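Grelside Residence -- Guest Services Support
Ticket category: Housekeeping / Guest Property
Status: Open, awaiting guest reply
Opened: Jun 29, 2026

Reported issue
The guest asks that a denim jacket be hung in the wardrobe, and states that the hanger supplied will not hold it. Two earlier requests for the same room type were closed in November without a change of stock.

Initial check
The jacket, light blue, was on the bed together with one black hanger with a white-tipped hook. The duvet had light wrinkles only and does not require replacement. 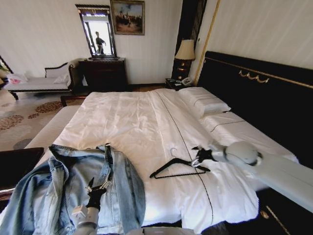 Action taken
1. Lekus hangers of the current pattern were compared with the supply list. They are rated for garments up to 4 pounds.
2. A replacement with wider shoulders was requested from Atallah -- delivery is expected within 13 days.
3. Staff were reminded to lay a jacket flat, straighten the sleeves and collar, and insert the hanger from the neck. The jacket was still creased when the second entry was made.

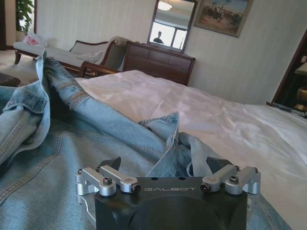 Submitted by: Housekeeping Supervisor, Stomusach Hotel Services

Pressing has not been authorized. The guest has been asked to confirm whether steaming is acceptable, as the fabric shows worn, lighter stitching at one sleeve. The ticket will remain open pending that reply.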